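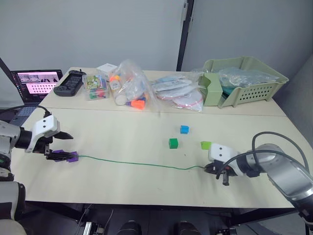

Cords, cables and the little stuff that lives on the table

Posted Friday, December 16, 2022

I have a big pale table in the back room where everything ends up. Charging cables, bits of cord, blocks from three different sets, tape, the good scissors, the bad scissors. For years my method was one deep drawer and a lot of swearing. Last January I finally sat down with a cup of coffee and dealt with it, and most of what I worked out that week I'm still doing, so I thought I'd write it up.

Start with thin cords, which are the worst offenders. A thick extension lead more or less behaves itself, but a skinny cord will tie itself to anything (and then to itself) the minute you turn around. Before you coil one, lay it out along the table at full length and let it relax. Hold both ends, pull gently until it's nearly straight, and stop there. You want a bit of sag left in it. If you yank it tight you'll only set the kinks, and on a charging cable you'll be straining the spot right behind the plug, where they always go first.

Then give it a quarter turn at one end if it wants to twist. You can feel it in your fingers — the cord kind of rolls toward the way it wants to go. Let it!

For coiling I do the over-under thing, one loop toward me and the next one flipped away. My neighbor Renato Urrutia showed me on his garden hose and it took me most of an afternoon to get it, and I still lose track if somebody talks to me halfway through. Loops the size of a saucer are fine for thin cord. Smaller than that and it springs back open in your hand.

Fasten it with something soft. I've used strips of old T-shirt, hair ties and those hook-and-loop straps from Brestberg that come on a roll. I don't love rubber bands. They go brittle and then you've got little orange crumbs stuck to everything in the box.

Now, cords with something solid on the end are a different animal. Pulls, toggles, lanyards, the string off a window blind, anything where a braid goes into a chunk of plastic or a metal cap.

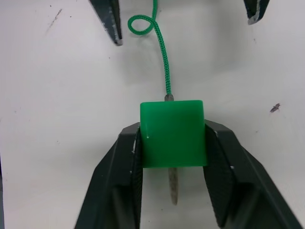
Always pick these up by the solid part and never by the cord. The join is the weak point, and once the braid starts working its way out of the cap you'll be gluing it back in every few months. When I put one away I coil the cord first and set the end piece on top of the coil, so it's the first thing my hand lands on the next time. Sounds fussy, takes two seconds.

If the braid is already fraying at the join, trim the fuzz with small sharp scissors and put one dab of clear craft glue right where it goes in. Leave it overnight. Don't melt it with a lighter unless you know for sure it's synthetic (ask me about the cotton one. Or don't).

Cleaning: braided cord holds on to dust like you wouldn't believe. A soft old toothbrush, lukewarm water, one drop of dish soap, brush along the braid and then across it. Roll it in a towel and hang it up to dry. This is for plain cord only, please! Anything that carries power gets unplugged and wiped down with a barely damp cloth, and that's all it gets.

On to the blocks. Small cubes are easy to lose and very easy to step on, and I used to sort ours by color, which looked gorgeous and lasted until supper. The blue, the dark green and the lime green all got muddled anyway, and I can't tell two greens apart under the evening lamp. Now I sort by size and leave it at that. Tiny things go in a shallow tray with a lip, a Kashindye one I got secondhand, and bigger ones go in a bin on the floor. With a shallow tray you can see what you have without tipping it all out.

A few odds and ends I didn't know where to put:

If your table is made of two panels pushed together, run an old bank card along the seam once in a while. You'll be amazed what's down there.

Line things up along the back edge while you work and keep the front half clear. I do this even when I'm only wrapping a present.

Label the coil, not the box. A scrap of masking tape folded over the cord like a flag, with the length or the gadget written on it.

I have a Terov drawer divider that everybody raves about and I think it's just okay. The slots are too narrow for anything with a plug on it. A muffin pan works better, and mine was 80 cents at a yard sale.

Next up is the tape drawer, once I can get it open.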